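Skorcombe Tea Room refit: how we're getting on
Progress report to the Deligiannis Fund, 29/01/2022

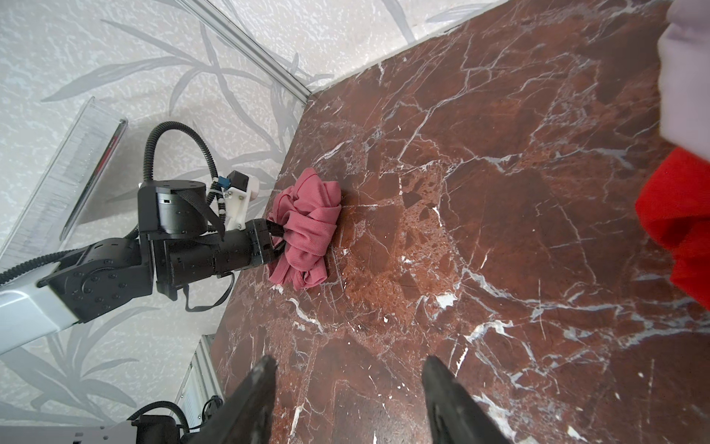

2 min read

Hello again from Skorcombe! It's been a busy few weeks, so I'll start with the money as I know you'll want that first. Of the £2299 you gave us, £400 has gone on paint and wallpaper and another £400 on the second-hand water boiler (it came from a café in Draltton that was closing, and they threw in the hose). The rest is still in the account, mostly waiting on the electrician.

The tea room itself is coming together. Papering took longer than I'd allowed for — the old wall behind the counter is nowhere near straight — but I'm really pleased with the pale grey leaf pattern, and it looks lovely next to the dark red-brown marble. I did wonder if it would be too much with all that white veining. I needn't have worried.

The bad news is the sockets. Hatside Electrical had us down for early January and have now moved us to next month, so the boiler is sitting in my garage and we can't have our hygiene visit until it's plumbed and wired in. I've asked them twice for a firm date and will let you know when I get one.

We put 100 leaflets through doors asking what people would like on the menu. Cheese scones won by miles, and there were several pleas for proper loose tea. Somebody wanted oysters!

I'm still aiming to open in April. Could you tell me whether any money left over can go towards crockery? I've seen a nice job lot and would like to get in quickly.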